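The Bench by the Window

Nour Haddad
11/05/2019

I worked the sorting bench at Stunen for most of my time at the Pukcombe plant, and I now spend part of each shift watching an arm do it. People who hear this usually ask whether I am angry. I am not, but I have opinions about how it was done, and I think they apply to other places besides ours.

The job is simple to describe. Small plastic parts come off the presses and get mixed with ones that don't belong. Somebody picks through them, looks at each one, sets it in a tray or puts it away in a compartment box, and passes the box on to packing. A good sorter does 900 pieces in a shift. A new one does 600 and goes home with a sore neck. The arm came in February. It was set up by a contractor called Tesfamariam, whose people were polite and stayed longer than they had planned to.

The bench has changed less than I expected. There are still blue trays and clear boxes with ribbed lids, set side by side. What was added is blue tape in a grid, and the two black fingers that come down over it.
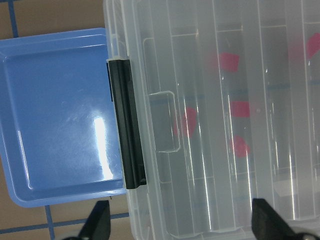 What went away

The first thing to go was the talking. Four of us used to sit at that bench, two on each side. You can sort and talk at the same time, and we did, for years. I learned there how to fill out the short-term disability form, which supervisor would let you swap a shift, and that my car was making a noise it should not make. None of that was in anyone's job description, so none of it was counted when the company worked out what the bench cost.

I have read the sheet they used for that. It was posted in the break room, to the company's credit. It has a line for wages, a line for rejects and a line for injuries. The injury line is real. Necks and wrists were the reason two of my coworkers left before any of this started, and I would not ask anybody to take that back up so the rest of us could have company.

But when four people are split up among packing, receiving and the press floor, they stop knowing each other after a few months. New hires now come in and learn the job from a screen. They learn it fine. They do not learn who to ask about anything else.

What stayed

The second thing I want to say is that the work did not disappear in the way the announcement said it would. The announcement said the arm would "take over sorting." What it took over was the picking up and the setting down. Someone still brings the trays, squares them to the tape, closes the lids, checks the boxes and decides what to do about a part the arm will not commit to. For now that someone is me, plus one other person on second shift.

Squaring things to the tape sounds like nothing. If a tray is turned a little, the arm may still manage, or it may stop and wait with its fingers open. The clear boxes are harder. Their lids are frosted and ribbed, and under the lights they throw back white lines. I can look through one of those lids at a red blur and have a fair idea of what I am looking at, because I have handled thousands of them. The camera sees the same blur and has to be taught. During the first weeks, teaching it meant me moving parts from place to place while a man from Tesfamariam typed.

I kept a tally of the stops for a while, in a notebook, for my own interest. By the time the contractor left, I had written down nearly 200. Most were cleared in under a minute. Each one was cleared by a person whose job title still said "sorter" and whose pay had not changed, although what she was doing had become setup and inspection. At the Todham plant, which belongs to the same owners, setup is a grade higher. I brought this up in the spring. I was told that it was being looked at.

I think this is the part companies get wrong most often. They see the arm as a replacement for a task and they price it that way. The person beside it is treated as left over. In our case the person beside it is the reason the thing runs through a whole shift.

Some of what I do now is better than what I did before, and I should say so. I stand up and walk. I look at one part when it needs looking at, where I used to look at all of them whether they needed it or not. A red piece lying alone in a blue tray, six-sided with a round peg on one end, is an easy thing to judge. The same piece at the bottom of a pile, six hours in, was not. 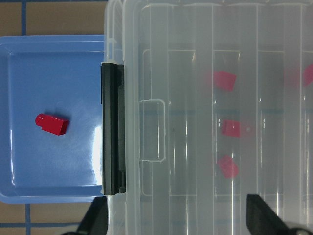 What I would ask for

I am not asking for the arm to be taken out. It would be a strange thing to ask, and my neck would object.

I would ask, first, that people who do the job be in the room when the layout is decided. The arm was placed by the window because the power was there. Anyone who had worked that bench could have told them what the afternoon sun does to glossy blue plastic. A blind was put up in the third week. That was a cheap mistake, but the same meeting also decided how many of us would stay, and we were not asked about that either.

I would ask that the pay be looked at when the work changes and not a year later. If I am trusted to stop a line and start it again, then call it that and pay the grade.

I would ask that the numbers go both ways. The company likes to say the bench handled 2,507 pieces on its best day, running both shifts. I have no quarrel with the figure. I would like to see next to it the hours two people spent keeping it going, and the boxes that came back from packing to be opened and done over by hand. Those are kept somewhere. They should be on the same sheet in the break room.

The last one is smaller. Give us the lunch table back. When the four of us were moved, our breaks were staggered to suit the places we were sent, and no one has a break at the same time as anyone else from the old bench. It would take a supervisor ten minutes with a schedule to fix. I have asked twice, and I am told the new schedule is drawn up after inventory, so I will ask again then.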